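**Week 5: rules for shared arm cells, and how far to trust them**

Carmela Vidal's notes, for the Clondden handling unit

Most cell rules get written after somebody has had a fright. Read them with that in mind. A rule that fixed one bad day at one bench may do nothing for yours.

Take the common ones:

- *Keep hands out while the arms are powered.* Good. Now ask who checks, and how you'd know the power is off from where you stand.
- *Mark the edge of the work area.* Striped tape is cheap, which I suspect is why everybody has it. Tape doesn't stop an arm.
- *Route cables clear of the reach.* Often signed off once and never looked at again. Check at the start of each session.
- *Use real packaging for trials.* Fair enough, but a box that behaves well upright tells you little about the same box on its side.

The Brulex checklist runs to 11 pages and I'd keep five lines of it. "Operator to remain aware at all times" isn't a rule. You can't test it or fail it.

For the tutorial, pick two rules from the list and write down what evidence would convince you each was being followed. Boxed goods and at least one black robot arm in both cases:
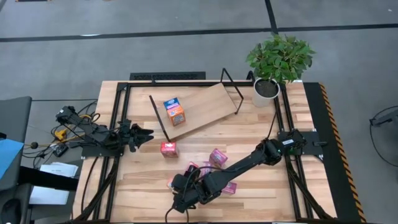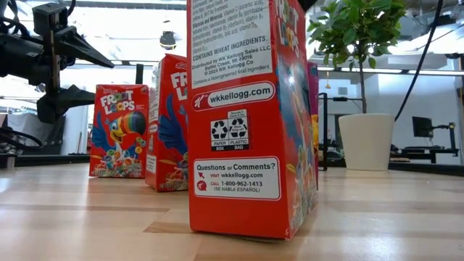
Visitación Pastor disagrees with me about the checklist. She thinks a vague line still gives a junior person something to point at when they want to stop the job, and that cutting it would leave them arguing from nothing. I'd sooner write "anyone may stop the job" and be done with it. Bring your own view on Monday.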